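Runoff thresholds and the Brodeck council presidency

The Brodeck council picks its president from among its own members, and the rule for doing so has changed again. I read the new text on Sunday and want to write down how it works while I still have it in my head, mostly for people in Kandport who will be asked to vote on a similar charter change in November.

The old rule was a plain majority of members present. If no one got it, the council voted again, with no limit on rounds. Two terms ago that took 8 rounds over three evenings. The new rule has two stages. In the first, a candidate needs a majority of all seated members, present or absent. If that fails, the top two go to a second vote decided by a majority of those present. A tie in the second vote goes to the candidate whose ward cast more ballots at the last general election.

That last clause is the one I have trouble with. Ward turnout has no obvious connection to who should run meetings. Villalba ward had 1,018 ballots last time. Drodlow had around 700, and it is a smaller ward with fewer registered voters. As a share of the roll, Drodlow did better. The clause uses the raw count, so in a tie the larger ward wins almost every time.

Napaporn Klinhom raised this at the second reading and proposed drawing lots. Her amendment lost. Rutilio Espinoza, who wrote the clause, answered that lots look arbitrary to the public. He may be right about how they look. A lot at least gives each side the same odds. 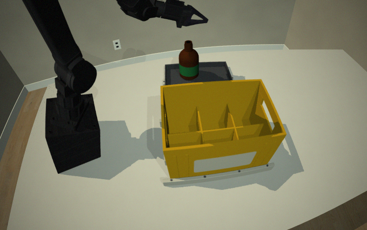 The second problem is the vacancy section. If the president resigns with less than half the term left, the vice president takes the chair without a vote. If more than half is left, the full two-stage process runs again. The text does not say whether "term" means the president's term or the council's term. Those are different lengths in Brodeck, two years and four. A resignation in month 14 falls on one side of the line under the first reading and on the other side under the second. I wrote to the clerk's office and was told the question will be handled if it comes up.

For Kandport, the draft copies the two stages and the tie clause but drops the vacancy section entirely. A petition with 300 valid signatures can put an amendment on the same ballot. If anyone is drafting one, I would define "term" first and then replace raw ballots with turnout as a percentage. Both fit in a single paragraph.

I have not checked the filing deadline yet. The county page still lists last year's.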